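Karance two-arm box folding, README

Hi! I'm Madalena Louro and I look after the data side of the Karance robotics club, so if something in these files makes no sense, it's probably my doing. The set goes with our entry for the Vornholm student challenge in September, where both arms have to work together on a small cardboard box. Zhiqiang Feng wrote the control code and most of the recording script. I did the labels, the splits and a lot of grumbling about file names.

Last updated 2026-08-30

What you get

There are 1176 episodes, all of them driven by club members with the leader arms. We started with a goal of 3000 and then exams happened, so this is what we have for now. Every episode comes with joint positions for both arms, gripper commands, the fixed camera video and a text label. Video is 60 frames per second. If that's too heavy for your laptop (it was for mine!), the loader has a skip option that keeps every second frame.

The setup

Two arms on one aluminum rail, facing a white tabletop with plain walls on the sides and at the back. We went for boring walls on purpose, because our first try was on an open desk and the model got very interested in people's jackets. Left and right in the file names match left and right in the video.
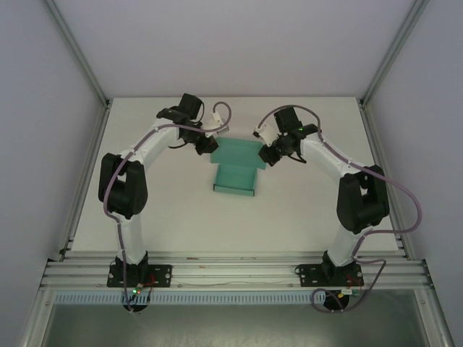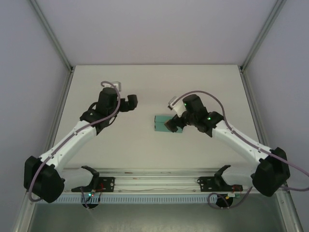 Labels

Each episode has one of these in the "result" column:

done: the box ended up closed, and both grippers let go
partial: some flaps are where they should be, some aren't
dropped: somebody lost hold of it and we stopped there
redo: operator error, kept because Zhiqiang wants them for a recovery experiment

I labeled everything by watching the end of each video, so "partial" is a bit of a mood. Two of us went over the first batch and argued over plenty of them. If you're training on clean examples only, filter to "done" and you'll be fine.

Known problems

The cable on the right arm swings out wide in some poses and can pull on the wrist, so you may notice a little wobble in the joint readings. We moved the clips partway through, and the "clips" column says which version you're looking at.

Gripper values from the Boström folder are flipped (0 is open, 1 is closed). The loader fixes it, but if you read the raw files yourself, watch out.

Splits

Train and test are divided by operator, so you won't find the same person in both. Please keep it that way if you want to compare with our numbers. The Pirnero split is a tiny one for checking that your code runs, so don't report scores on it.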